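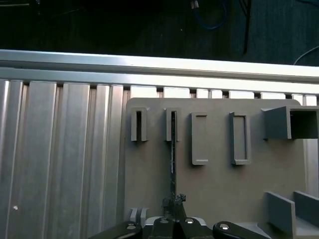

Steckhalter für schmale Teile am Profilpaneel anbringen

Stand: Mittwoch, 30. August

Lange, dünne Stäbe und Streifen liegen in Schubladen schlecht. Auf einem senkrechten Halterbrett findet man sie schneller wieder. Die Anleitung gilt für das graue Brett Tirkstead mit Schlitzhaltern, Rahmenhaltern und offenem Kasten.

1. Paneel vorbereiten
Das Aluminium mit einem trockenen Tuch abwischen und Späne aus den Rillen bürsten.

2. Höhe anzeichnen
Zwischen der Oberkante des Bretts und der Schiene bleiben mehr als 70 mm frei. Lange Stäbe stehen oben über und brauchen diesen Platz beim Herausziehen.

3. Brett befestigen
Zuerst die beiden oberen Schrauben locker eindrehen, ausrichten, dann unten festschrauben. Von Hand anziehen, der Kunststoff reißt sonst an den Bohrungen ein.

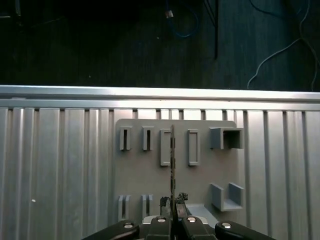 4. Halter belegen
In die schmalen Schlitze kommen dünne Stäbe und flache Streifen. Die höheren Rahmen nehmen breitere Teile auf, der Kasten rechts oben ist für kurze, dicke Stücke. In die U-förmige Aufnahme darunter legt man, was man ständig braucht.

5. Sitz prüfen
Jedes Teil gerade einführen und wieder herausziehen. Klemmt es, den Schlitz mit feinem Schleifpapier (Körnung 1.000) nacharbeiten, höchstens 3 Züge pro Seite. Wackelt es, hilft ein Streifen Filzband von Brikumska.

Kabel nicht vor den Haltern entlangführen. Die Schrauben nach 2 Wochen einmal nachziehen.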